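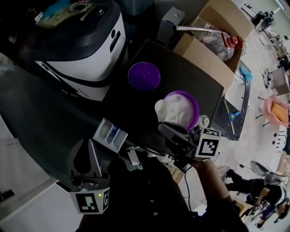 Notes pour l'intervention « Montrer le geste » -- version du 5/6/22, à relire dans le train

Démarrage (ne pas lire, juste raconter)

Bonjour à tous, merci d'être là si tôt. Je commence par une question, et je veux des mains levées : qui ici a déjà essayé d'expliquer à quelqu'un, au téléphone, comment on plie un drap-housse ? Voilà. Maintenant remplacez le quelqu'un par un bras robotisé et vous avez une bonne idée de mes journées chez Wastero.

Laisser rire (ou pas), puis enchaîner sur le sujet. On a 20 minutes, questions comprises, donc je vais aller vite sur l'historique et garder du temps pour ce qui rate, parce que c'est ce qu'on vient toujours me demander à la pause café.

Les deux façons de montrer

La première, c'est la télécommande. On est assis, on a un bras maître dans la main, le bras esclave suit, et on regarde ce qu'il fait. Chez nous c'est le système Ivudano. J'ai commencé là-dessus et je l'aime toujours beaucoup ! Ce qu'on enregistre, c'est ce que le robot a fait, avec ses articulations, ses limites, ses lenteurs. Pas de traduction à faire ensuite. Le revers, c'est qu'on est lent, très lent, et qu'on ne sent rien du tout dans les doigts. Ramasser un chiffon sans retour d'effort, la première fois, on rit. La dixième fois, moins.

La deuxième, c'est la pince tenue à la main. Même genre de doigts que sur le robot, une caméra dessus, des cubes à marqueurs pour retrouver la position, et on fait la tâche soi-même, debout, au milieu du bazar. Notre modèle s'appelle Tak (ne pas raconter d'où vient le nom, ça prend cinq minutes et ça n'intéresse que moi). Là on retrouve presque le rythme d'un geste normal. On s'approche, on pince, on rectifie de deux centimètres sans y penser -- et c'est ce petit rectificatif qu'on veut absolument attraper.

Dire ici : je ne suis pas venue vendre l'une contre l'autre. On mélange. La télécommande pour les gestes où le bras est limité par sa propre géométrie, la pince à la main pour tout ce qui est vaisselle, tissu, rangement. 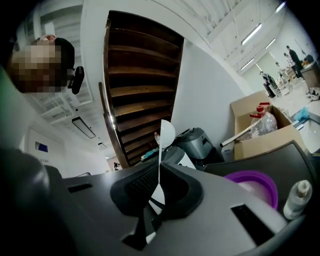 Parlons de la pince, donc, et du poignet. Quand on débute, on tient Tak comme une perceuse, coude collé au corps, et on tourne tout le buste pour atteindre l'objet. Le robot, lui, n'a pas de buste ! Il faut apprendre à faire des trajectoires qu'un bras pourra refaire : on évite de passer par-dessous son propre coude, on n'incline pas la pince jusqu'à perdre l'objet de vue, on laisse les marqueurs visibles. Je fais la démonstration à vide avec un stylo, ça suffit, tout le monde comprend.

Rappeler aussi l'autre main. On a tous le réflexe de tenir l'assiette avec la gauche pendant qu'on essuie avec la droite. Si la gauche n'a pas de pince, la démonstration part à la poubelle. J'en ai jeté 17 de suite en une matinée à cause de ça, et elles étaient très jolies par ailleurs.

Les chiffres (aller doucement, les gens notent)

Sur la campagne Flinora, on a gardé 3065 démonstrations de rangement et d'essuyage. Une personne entraînée en produit jusqu'à 370 dans une journée avec la pince, mais je préfère qu'on en fasse moins et qu'on change l'installation plus souvent. Déplacer un carton, tourner un plateau, baisser un store. Si tous les bols sont posés au même endroit, le modèle apprend l'endroit et se fiche complètement du bol.

Si quelqu'un demande le temps machine ou le coût : renvoyer à la fin, je n'ai pas les chiffres sous la main et je vais dire une bêtise.

Ce qui rate

Les tissus. Toujours les tissus. Un chiffon n'a jamais deux fois la même forme, et la personne qui montre ne sait pas elle-même pourquoi elle l'attrape par ce pli-là. J'ai demandé à l'équipe de parler à voix haute en travaillant, pour comprendre, et on obtient « ben, je prends là ». Très bien. Merci.

Les hésitations, ensuite. Au début je coupais tout ce qui n'était pas fluide, et c'était une erreur. Une démonstration où la pince glisse, revient et reprend correctement apprend au robot à se rattraper. Maintenant on les garde, avec une étiquette à part. En revanche, les pauses où l'opérateur réfléchit, on les coupe -- sinon le robot s'arrête au-dessus de l'assiette et il a l'air de méditer.

Et la fatigue (insister, c'est important pour moi). Une pince tenue à bout de bras, ça pèse. En fin de journée les gestes raccourcissent, on lâche l'objet de plus haut, on va au plus court. Ça se voit très bien dans les courbes de vitesse. On fait donc tourner les postes, et je refuse qu'on rallonge les séances pour finir un lot.

La suite

En août, on reprend les mêmes tâches à la télécommande, avec les mêmes personnes, pour comparer pour de bon. J'aimerais surtout savoir si ceux qui ont commencé par la pince pilotent mieux ensuite. J'ai un avis, je le garde pour les questions !

Passer le micro. Si personne ne se lance, poser celle du gaucher : est-ce qu'on mélange ses démonstrations avec celles des droitiers ? (Oui, et il faut le noter dans les fiches.)

Penser à récupérer l'adaptateur vidéo avant de partir.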